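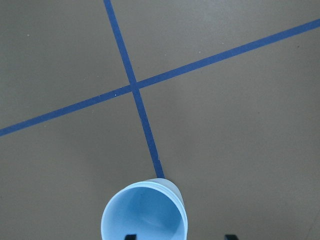

Clesbridge Tabletop Recording Kit

The Clesbridge kit is a set of hardware and software for collecting manipulation episodes on a tabletop cell. It records what the arms do and what the cameras see, aligns both to one clock, and writes the result in a form that can be passed to a policy training job without conversion. The kit is sold without arms. It is intended for labs and integrators that already have one or two jointed arms with two-finger grippers and a table to put them over.

What is recorded

Each episode contains joint positions, gripper opening, the command stream and all camera streams. A wrist camera view is stored for every arm, with the fingertips at the lower edge of the picture so that the relation between fingers and object can be learned directly. One fixed view of the table is required and a second is supported. Every episode carries a task sentence, an operator code and an outcome flag. The outcome flag is set by the operator at the end of the episode and can be changed later in the review tool – the original value is kept in the log.

Table layout

The surface should be matte and a single color. Tape lines in a contrasting color divide it into cells, and the layout tool uses these cells to draw start positions for each object. Lines do not have to meet at exact right angles. The tool is given the position of each crossing during setup and works from those points. Tape that lifts at the ends should be replaced before a session, and the crossings entered again if they have moved. 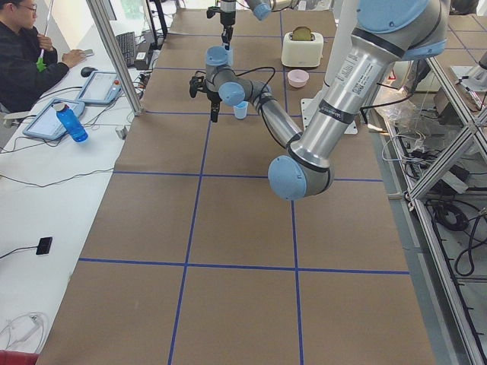
Two-arm cells need a shared zone and a private zone for each arm. Zones are assigned by grid cell in the layout file. The recorder does not prevent collisions and must not be used in place of the safety functions of the arm controllers. Teach pendants should stay within reach of the operator for the whole session.

Objects

Household items are suitable: cups, bowls, small appliances, play food. Light plastic cups are a good first object, as the rim gives a clear grasp and a dropped cup does little harm. Translucent items can be used, but depth data on them is poor and the color streams should be relied on.

Storage and review

The recorder holds 3000 episodes on its internal drive. When the drive is full, recording stops and the current episode is closed normally. The Hartley review tool, included, plays all streams side by side, trims idle time at either end and marks episodes for exclusion. Exclusion does not delete anything.

Contents

Recorder unit, Drodard model
Wrist camera mounts, 3 (one spare)
Sync cable set
Roll of blue layout tape
Hartley review tool, single site license

Order code: 654

Options

The Vuduvard starter set is a collection of 3000 episodes of pick, place and hand-over tasks, recorded with the same file layout. It is useful for checking a training setup before local data is available – results on a different arm will vary and should not be taken as a benchmark.

Cameras, arms, grippers and mounting frames are not included. Firmware updates for the recorder are released in March and can be installed from a USB drive.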